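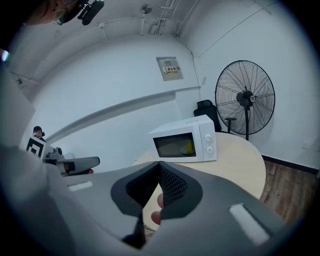 Svenja Baumgart described the new Udum album as the slowest record the band has made, and the first on which the bass was recorded before the drums. The album is called "Wekance" and will be released in February through Seremari.

It contains 8 tracks with a total running time of 40 minutes. The opening track, "Kang", is available to stream from today. It runs for 13 minutes and was mixed separately from the rest of the album.

Udum recorded the basic tracks live in one room, with guitar amplifiers placed in an adjoining corridor. Vocals and organ were added later. No click track was used, and tempo changes between takes were left in place where two takes were joined. The album was mixed to tape and mastered separately for vinyl and for digital formats – the vinyl master has a lower overall level and a reduced top end on the last track of each side.

Na-rae Ki commented: "Kang began as two unrelated pieces in different tunings. We kept both tunings, so one guitar drops out in the middle and comes back a tone lower. On stage that means a second instrument, or a long pause. We have tried it both ways and prefer the pause."

Lyrics on the album are in English and Korean. They deal mainly with river levels, flood records and the relocation of a village. The words to "Kang" are printed in full on the inner sleeve. The remaining lyrics are in the booklet supplied with the CD and LP editions.

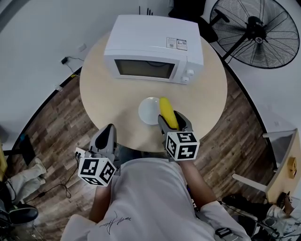
Formats and availability

"Wekance" will be issued on CD, LP and cassette, and as a digital download. The first LP pressing is on black vinyl in a gatefold sleeve. A further 200 copies on grey vinyl will be sold by the band at concerts only and will not be repressed. The cassette has the same running order as the LP, with the side break after track four.

Pre-orders are open in the Seremari shop. Orders that include other items will be held and sent together on release.

Live dates

Udum will play a short run of club shows after the release, performing the album in full. Dates and support acts will be announced separately.

Press contact

Review copies, lyric sheets and interview requests: Seremari press office. Downloads are supplied as WAV or MP3 – please state which is needed.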